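# Cleaning up an old motherboard

Before you pull anything off a board you mean to keep, give yourself a good clear table and a little more time than you think you'll need.

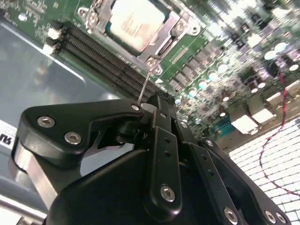
I like to start around the CPU socket, since dust loves to settle by the lever — a soft, dry paintbrush lifts it nicely, and please go gently! Leave the processor seated while you brush, and keep your little screws in an egg carton, the kind with 12 cups.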